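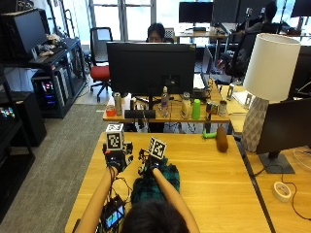 Windmont, 23rd July

By Fengying Cheng

I want to complain about a shirt. Well, a lot of shirts, but mostly the one batch that cost us most of a month, and the way people in my line of work talk about that kind of thing when it happens.

We teach robot arms to handle cloth. You put on the gloves with the cubes on top, you fold a thing or smooth it out, and the system records where your hands went so a pair of grippers can learn to do the same. I love this work, I really do (my mother thinks I get paid to do laundry and I've stopped correcting her). In March we handed a folding model to Moreira, who run a small linen and uniform business across town, and they put it on two arms at the end of a sorting table. It folded nicely for 8 days. Then one of the arms went down too low, pushed straight into the table, and kept pushing. The woman working next to it hit the stop. She wasn't hurt, though her sleeve was closer to that gripper than I like to think about.

So what did we say? We said "edge case." I said it too, on the phone, before I'd looked at a single log. It's such a comfortable phrase! It makes it sound like the world did something weird and our robot was just standing there minding its business.

The world hadn't done anything weird. We found it eventually, and it was on our side of the wall. The cube on one of our gloves had been knocked slightly crooked on its bracket. The tracking still saw it fine, the numbers still came in clean, every light was the color it should be. But the software believed the hand was 20 millimeters higher than it was, and somebody had "fixed" that by adding an offset to the recordings. Later the cube got put back properly and the offset stayed. After that we had 39 sessions in which the hand was recorded as going through the desk. The model learned that this is where hands go. Most of the time the arm's own force limit caught it and the fold came out okay, so it looked like a good model with a firm touch. At Moreira the limit had been raised, because thick cotton kept tripping it.

Two small sloppy things in two buildings, and together they made an arm that leaned on a table next to a person.

My opinion, and I know some friends at Visis will groan at me for it, is that recording should be treated as part of the safety work, with the same fuss we give the arms. Right now it isn't, pretty much anywhere I've worked. The arms get a risk assessment and a stop button and a line of tape on the floor. The gloves get a drawer. If you bump a robot hard you have to report it and recalibrate before it moves again. If you bump a glove on the corner of a desk you say ow and carry on folding, and I have done precisely that more times than I'm going to admit under my own name.

I don't think the cure is complicated. Touch both hands to a known spot before every session and save the reading with the recording. If it's off, stop, and don't let anybody patch it in software without a second person signing it. It's dull and it takes 2 minutes and I've heard every argument against it, the main one being that we'd collect less data. Sure, we would! We threw out those 39 sessions anyway, plus everything trained on them, and I'd have swapped that for a few lost folds in a heartbeat.

The argument I take more seriously came from the folks at Ekis, who build the force limits. Their view is that the last check before the arm should catch everything, so it doesn't matter much how rotten the data is upstream. I get that – a limit is a real thing in a way that a checklist isn't. But a limit is also a number in a settings page, and at some point a person with a pile of thick cotton and a deadline is going to change it. I'd like there to be something decent underneath it when they do.

And please, can we drop "edge case" for a while, at least until someone has opened the logs? I called the woman from the sorting table to apologize, and she asked me what the phrase meant because she'd seen it in our email. I started explaining and heard myself. She was very nice about it. She also said she'd moved her stool to the other side of the table, and she's still sitting there as far as I know.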